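Stop Buying Grippers by the Payload Number

Zinash Belay
12 Apr 2018

Most gripper comparisons start with a payload figure and a price. I think that is the wrong place to start, and I say so after spending most of the winter with four grippers on the same arm.

The shop I work for packs returned goods. Nothing we handle is heavy. The items are bags, pouches, folded clothes and soft cases, and the arm has to pick each one up and set it in a bin. Any gripper on the market can lift them. The trouble comes before the lift, when the fingers have to find something to hold.

We ran 479 picks across the four grippers. The Ditik had the strongest grip of the group and the best data sheet. It also failed 44 times, more than any of the others. Its fingers are wide and close fast, and on soft goods they pushed the fabric away before they had hold of it. The Kosum closes slower and has thinner tips. It failed six times. On paper it is the weaker tool.

Camera placement mattered as much as the fingers did. We began with one overhead camera on the Tamihana controller, and it did well with boxes. With bags it gave us a clean outline and very little else. A bag with a sagging top looks almost the same from above as one standing open. Once we moved to a camera at the wrist, we could see edges, folds and hardware at the height where the fingers would meet them.

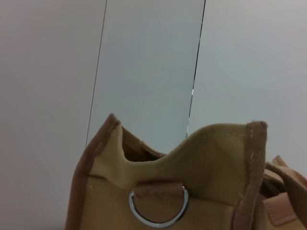

Canvas is a good test for this reason. The stiff parts of a tote are the bound edges, and the rest gives way when touched. A gripper that can take hold of an edge will do fine. One that needs a flat face to squeeze will struggle, however strong it is. Metal rings are a trap of their own, as they shine under shop lights and pull the grasp planner toward them. We had to tell the Irnuvia software to ignore bright spots, and I would like to see that as a default setting.

Vendors should publish pick results on limp items, with the failures included. Until they do, buyers should bring their own worst bag to the demo and ask to see it picked twenty times in a row. We plan to repeat our runs in May with new fingertips on the Ditik.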